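Visit to the Teken Supports Works in Jarnevlow

I have worn a knee sleeve every winter for years and never once wondered who knitted it. So when Teken opened its doors one morning in June, I signed up, was handed visitor badge 218, and joined a line of people comparing joints.

Our guide was Anderson Fontes, who runs the knitting floor and talks about elastic the way other men talk about trout. The machines there turn out tubes, endlessly, in a shade the catalog calls sand and my mother would call bandage. Each tube becomes an elbow, an ankle or a wrist depending on where it gets cut. The plant makes more than 1000 supports a shift, and by the noise I would say all of them are made at once.

Next door is the trial room, where you may put on anything you like. I tried the Likevon wrist brace, style 2121, and needed two attempts to find the thumb hole. Fontes said this was normal. The woman beside me got hers on the first time and wore it through the rest of the tour, possibly to make a point. 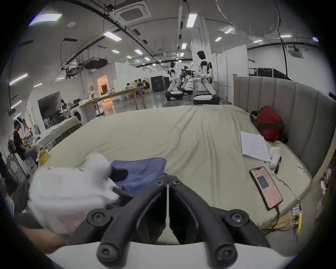
Red bag against the headboard, beige sheet on the bed.

Sebastião Amaral took over for the washing tests. His job is to launder back braces until they give up, then write down how. He has firm views on fabric softener (never) and tumble dryers (he just shook his head). A lumbar belt from the Sartori line was going around in a drum while we talked, and he kept looking over at it fondly.

Lunch was soup. The chairs in the canteen offered no lumbar support whatsoever.

The factory shop takes cards and sells seconds by the door at half price. Mine has a crooked seam and fits the left knee better than the right. Parking is behind the loading dock, up 2 flights of steps, so wear your brace for the trip.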